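August 2020, workshop book, Dolthorpe

Pricing and order review for the panel side. Writing this up while I still have the sheets out, so Quang Thái can pick it up without having to ask me everything twice.

## Where we stand

Two customers make up most of the order book, Gritau and Zikine. Gritau takes small batches often. Zikine places one large order and then goes quiet. I had always thought of Zikine as the better account, and the turnover says so, but the margin does not. On the last order of 875 units we gave the volume discount, paid the carriage, and held finished stock for them until their site was ready. Once storage is charged to the job, it earned less per unit than the Gritau batches of 200.

Nông is the third account and still small. They asked for a quote on 331 units, split over two deliveries. Quoted at list price, no discount. They haven't come back yet.

## What I tried

Went back through the job cards and put the costs under four heads: parts, bench time, carriage, and everything that happens after the job is finished. The last head was never on the old sheet. It went into overheads and got spread across all jobs evenly, which meant Gritau was paying for Zikine's shelf space.

Redid the sheet with storage charged by the pallet. Columns are now:

- customer and job number
- quoted price
- parts at invoice cost, old stock at what we paid for it
- bench hours from the cards
- carriage
- days held after completion
- margin before fixed costs

Some of the older cards have no completion date. I left those jobs out. Guessing the date would only have put the error somewhere else.

## What to change

1. Discount starts at 1,000 units for everyone. The present break is too low and we give it away on orders that would have come in anyway.
2. Storage is free for a fortnight after completion, then charged. Put it on the quote, above the signature line, and on the order confirmation too.
3. Carriage quoted separately. Gritau already collect their own and should see the benefit of that.
4. Completion date goes on the card the day the job is finished. No date, the card goes back to the bench.

Thái thinks Zikine will push back on point 2. They may. I would sooner have that conversation before the next order than after it. If they want a longer hold we can agree one and price it.

He also suggested dropping Nông if they want the discount on 331. I don't agree. They pay on time and the work fits in between the bigger jobs. Leave the quote as it stands.
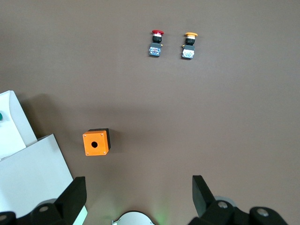 ## Still to do

- Send Thái the new sheet with the formulas locked
- Ask Zikine when their next site date is
- Rewrite the quote template, get the old one off the shared drive
- Check whether the carrier's rate changes with the new year
- Go over the margins again in October, when there should be enough dated cards to compare all three accounts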